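Grondbridge Bavon two-finger gripper, bench and household handling

Price: 1490, without arm. Payload and reach depend on the arm it is fitted to.

The Bavon is a parallel gripper with long, narrow fingers and a small camera at the wrist. It is sold for light work: sorting parts, packing, clearing a counter, handling chargers and cables. Buyers ask whether it can do these jobs unattended. For rigid objects in known positions, yes. For anything with a cord attached, only in part. 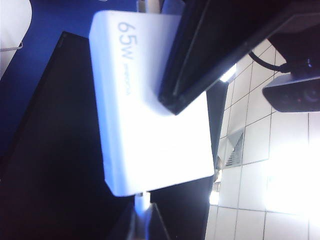 Cords are hard for two reasons. The free end does not stay where it was last measured, and the pull of the cord shifts the object in the grip. Fidel Vergara, who wrote the handling routines, sets a limit of 17 attempts per task before the arm stops and calls for a person. Folding laundry and loading a dishwasher are not supported.

Finger pads
Two sets are supplied, smooth and ribbed. Replace worn pads in pairs. The Pereyra pad set from February fits without an adapter plate. 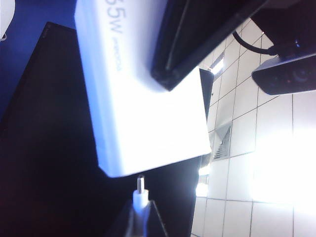
Plugging in is the task we get the most mail about. The usual approach is to hold the larger part in the fingers and fix the smaller one. With a 65W power adapter, a holder keeps the USB-C connector upright, tip toward the adapter — the arm then has one moving part to line up. Without a holder, expect to do this job by hand.

Software: Prusorlow 5 or later.
Setup questions: Trinidad Henríquez, applications desk.
Page revised 30 March 2018.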